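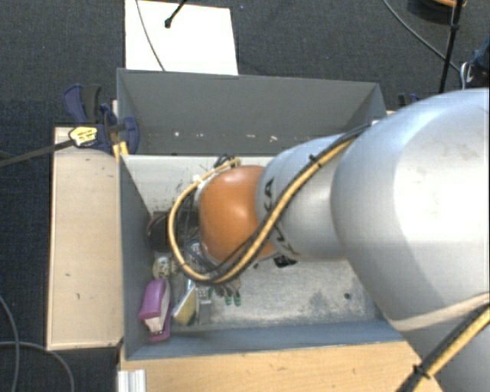
*Bin picking cell, arm down in the bin, mixed small parts towards the left wall.*

**Re: [cell-practice] Cable dressing and bin clamps -- do we need a rule?**

Hi all,

Kipchumba Nyaga wrote:

> We're redrafting the good practice sheet at Caltedham in September and I'm stuck on two bits. One, should we say anything about cables on the outside of the arm, or leave it to whoever sets up the cell? Two, people keep asking if a clamped bin counts as "fixed". My own view is that clamps are fine for trials but I'd like to hear from anyone who has had one shift.
>
> Also, does anybody still do the slow run first? Ours has quietly died out.

Yes to a cable rule, please! I've stuck the Neredton cell at the top so you can see how we dress ours. The yellow cable goes along the top of the forearm with black ties, and then there's that big loop round the orange wrist before it heads down to the gripper. The loop looks untidy and every new starter wants to pull it in. Our sheet says the loop has to be checked with the wrist turned as far as the job will ever turn it, both ways, and again with the gripper at the lowest point in the bin. Somebody at Arnardóttir wanted a fixed loop size written down and I argued against it (at some length, sorry to those who were on that call). It depends far too much on the arm and the job.

What I would put in writing is the tie check. We do it every 21 days, or after 400 hours of running if that comes first, and whoever does it signs the card. Cut ties get replaced there and then. No tape. I feel quite strongly about the tape.

On clamps, ours are up at the corner of the bin -- you can see the blue one with the yellow label -- and I'd call that fixed enough for a trial and no more. We had a bin creep 6 mm over a long run last year. Doesn't sound much, but the arm is reaching down between sloping walls and it was enough to catch the side. Now we draw a pencil line on the table along the bin edge at the start of a shift and look at it at each break. If the bin has left the line, stop, reset, teach the bin corners again. Anything that runs without a person in the room gets bolted.

The slow run is alive here, just about. We do 4 full picks at low speed after any change to the bin, the gripper or the cables, with one hand near the stop button. Purnik's draft only asks for it after a gripper change, which seems too thin to me. A bin that's been moved is every bit as likely to cause a knock.

One thing missing from your list, Kipchumba: cables on the floor. The arm gets all the attention and then you trip over something on the carpet on the way to it. Could we have a line about keeping the walking side clear?

Happy to type up our card and send it round if people want it. Shout if you'd rather have it before the redraft.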